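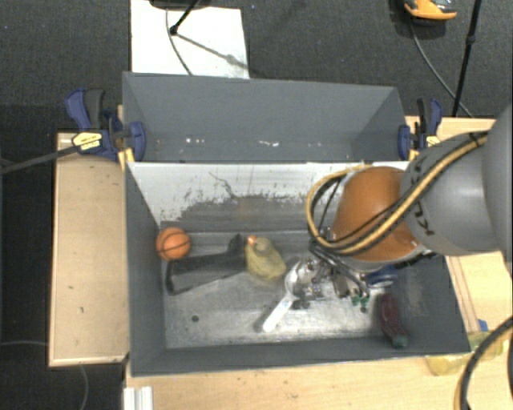

Gray bins, near one with the small stuff in it, the one behind empty.

April 29, 2022

Glue day. I finally got through the hide glue tests I've been putting off since January, and I want to get it all down before I forget which stick was which (again).

Quick recap for anyone reading over my shoulder: the old glue for chair repairs was setting up too fast. By the time I had a rung seated and the strap on, the joint had skinned over and I was pushing a cold jelly around. Colin Lockwood keeps telling me to warm the parts first, and he's right, I just never do it because the heat box is usually full of somebody's veneer. So the question was whether a bit of urea would buy me enough time without making the glue mushy.

I mixed everything from the same bag of Nepia pearls, soaked overnight in cold water, then into the pot. Three batches: one plain, one with a small pinch of urea, one with a big pinch. I know, I know, "pinch." I did weigh them and the weights are on the blue card taped inside the pot cupboard. Please don't throw the blue card out!

Test pieces were maple, lap joints, all cut from one board so I couldn't blame the wood later. Half the faces came straight off the plane and half got a rub with 600 paper, mostly to settle the argument about whether sanding that fine hurts anything. Clamped them up with the little Davier screw clamps, left them on the rack by the window, and pulled them apart this morning with the lever rig and a bucket of sand. Very scientific. I stopped adding sand when something went bang.

Results, more or less in the order I did them:

Plain batch is strong, no surprise. Every one of those tore wood. It also grabbed before I had the second clamp on, and one piece slid a hair crooked and stayed crooked forever.

Small pinch was the nice one. Plenty of time to wiggle, the squeeze-out stayed soft enough to lift with a chisel, and the joints still took wood with them when they went. I couldn't tell these from the plain ones by looking at the breaks. I mixed up two sticks halfway through and had to go by the pencil marks on the ends, so next time I'm writing on both faces.

Big pinch stayed open so long I went and had coffee and came back and it was still sliding. Great for assembling something with a hundred parts, not great for anything you'd sit on. A couple let go along the glue line with a clean shiny face and hardly any wood on it. It may just need longer in the clamps, I gave them all the same overnight. Worth trying again with a full weekend.

As for the 600 paper: the sanded faces were a bit worse in the plain batch and no different in the other two. I wouldn't hang anything on that, there weren't enough sticks. Colin says burnished is burnished and I should stop sanding joints. Fine. I'll stop sanding joints.

One thing I didn't expect was the smell. The big pinch batch had a sharp barnyard note once it was warm and it hung around in the back room all afternoon. If you're going to brew a lot of it, open the window first. Also, the Etolau pot runs hotter than its dial says. I had it set low and the thermometer kept creeping up past where I wanted it, so I ended up with the lid half off and a splash of water every so often. I think the thermostat is on its way out. If it goes, I'd like to get a Rokent one, the kind with the inner jar you can lift out and stick in the fridge.

So, small pinch for chairs from now on. I glued up the ladderback with it right before lunch, front rungs first, then the back, and it was the calmest glue-up I've had in ages. I had time to check the legs on the flat table, find the twist, swear, loosen the strap, fix the twist and tighten it again. With the old stuff I'd have been steaming it apart on Monday.

Still to do:
Long cure on the big pinch, all weekend in the clamps.
Same three batches on oak, where I've got scraps under the bench.
Wash the brush properly this time, the one I left in the jar is basically a hammer now.
Ask Colin if he wants the leftover small pinch batch, it'll keep a few days in the fridge with a lid on. It's in the jam jar marked GLUE NOT SOUP.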